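Fustera cell, software pre-run checklist with comments
Release branch: Drernirside
Filled in by: Birgit Haberkorn
Second reader: Henrik Fröhlich
Shift: Friday, start 8:40

Marks: OK = passed, OK/C = passed with comment, OPEN = run allowed at reduced speed only, STOP = no run.

Section 1. Controller and startup

1.1 Both controllers boot to the same release tag. OK
1.2 Emergency stop read by the planner as well as the drives. OK/C
Comment: This used to be the item I dreaded and now it's my favorite! The planner drops its whole queue on a stop and asks for a fresh start pose before it will plan again. Volker Hinrichs wrote that change and it is lovely to use. No more leftover waypoints from the run before.
1.3 Joint limits loaded from the cell file, not from the defaults. OK
1.4 Watchdog period set to 6 ms on both arms. OK
1.5 Log level set to "full" for the first run after a merge. OK/C
Comment: Please leave it there until lunch. The full log fills the disk quicker than it used to, but the replays are so much better with it.

Section 2. Perception

2.1 Head view and fixed view both streaming, clocks in step. OK
2.2 Table plane refit after any change to the mounts. OK
2.3 Object list in the planner matches the table. OK/C
Comment: Compare against the head view before you press confirm. Mugs, corn, plates and the oven all came up with the right class names this morning.
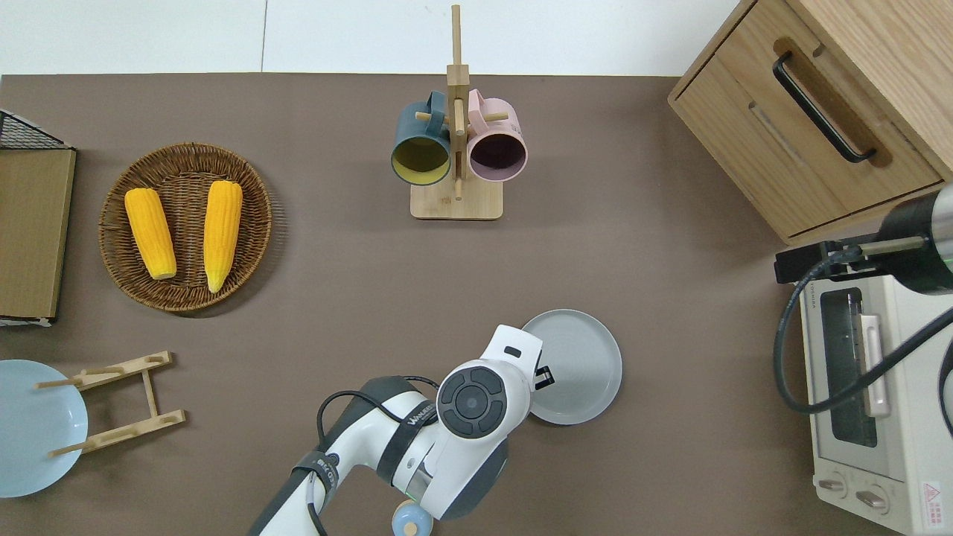 Item 2.3, head view: mug tree, corn in the basket, arm over the gray plate.

2.4 Mug openings and handles segmented separately. OK/C
Comment: Very happy with this one. The teal mug has a yellow interior and the old model loved to split it into two objects. Hellwig (our segmentation module, for anyone new on the list) now keeps it as one mug with one opening. The pink one with the purple interior came through the same way. If you see a split mug again, save the replay and send it to me, I want every one of them.
2.5 Thin and open shapes: wire rack, pegs, slats. OPEN
Comment: Still the weak spot. The wire mesh rack comes through as a solid box, which is safe but wastes room, and the dish rack pegs flicker in and out. Until the fix is merged, pad the dish rack by hand in the scene editor and stay at reduced speed on that side.
2.6 Point cloud kept under the cap of 3,000 points per object after filtering. OK

Section 3. Planning and collision checks

3.1 Self-collision model includes cables and straps. OK/C
Comment: Cables are modeled as fat tubes. It looks silly in the viewer and works wonderfully. Check the tube radius if anyone has rerouted a cable.
3.2 Arm-to-arm distance check active at every waypoint and between waypoints. OK
3.3 Keep-out volume around the oven and the drawer cabinet. OK/C
Comment: The cabinet volume has to include the handle, which sticks out. Benedikt Wendt found last November that the volume had been drawn to the wood only. It's in the cell file now, but look at it anyway in the viewer, it takes a second.
3.4 Planner timeout set to 2,000 ms, fallback is "hold position." OK
3.5 Small-object approach: gripper tilt limit and stand-off height loaded. OK/C
Comment: Test with the small wooden block. Watch the fixed view while you step through the plan, and step it one waypoint at a time.
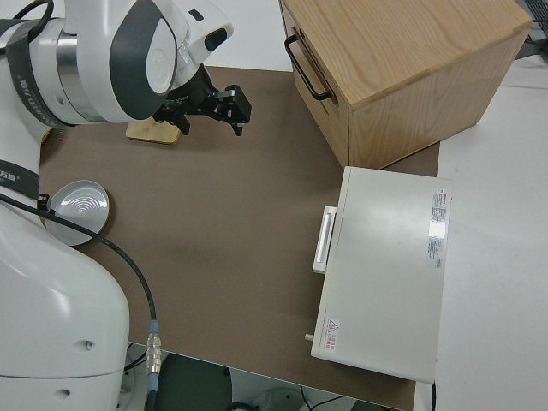
The tilt limit is the number most likely to be wrong after a merge, so read it out loud to your second reader. Henrik caught a sign error that way and we changed the item text because of it. When the approach vector in the viewer agrees with the live view, mark it OK and move on.

3.6 Shiny surfaces flagged as low-confidence depth. OK/C
Comment: The metal dish is the one to check. Stadora fills the gaps from the second view now, and the rim comes out round!

Section 4. Replay and tooling

4.1 Regression replay number 505 passes on this release. OK
4.2 Replay viewer opens both streams on one timeline. OK
4.3 Operator notes saved with the run. OK/C
Comment: Short notes are fine. "Pegs flickered" is plenty.

Open items carried forward
2.5, thin and open shapes. Owner: Benedikt Sauerland. Reduced speed on the dish rack side until closed.

Result: run allowed, with the limit in 2.5.
Read and agreed: H. Fröhlich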